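Stop Calling Them Simple Tools

I've been reading about old stones again, which my family will tell you is how I spend most of December. This year it was the dig report from Urrutia, a rock shelter where the crew cataloged 2437 pieces of worked stone, and I got so annoyed at one word that I had to get up and make coffee. The word was "crude."

Crude compared to what? Have you ever tried to knock a decent flake off a cobble? I have (badly, with a bandaged thumb to show for it), and I'd love to see whoever wrote that line give it a go. You have to find the right angle, hit it in the right spot, and already be thinking two blows ahead.
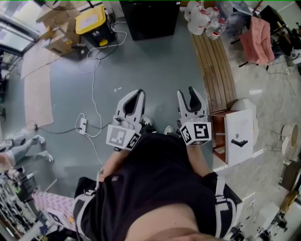
My other gripe is the way we rank people by what happened to survive. Stone lasts. Baskets, cord, hides and songs mostly don't. So a group that got by on wood and fiber for 3000 years leaves us a thin scatter of chips, and somebody decides they weren't too bright! Haruna Iwasaki made this point in a talk I caught last winter on the Gremance shell heaps, and she was a lot more polite about it than I'm being.

I know the other side. Words like "crude" are shorthand, and specialists know what they mean by it. Fine, but the rest of us read these reports too, and so do the folks who write museum labels. The little museum in Fistedby still has a panel with three skulls in a row, going left to right from "early" to "advanced," and kids walk past it every day on their way to the gift shop.

Just tell me what the edge was used for, if you can work it out. If you can't, say so. I'd rather read "we don't know" ten times over than get one more sigh about how rough everything looks.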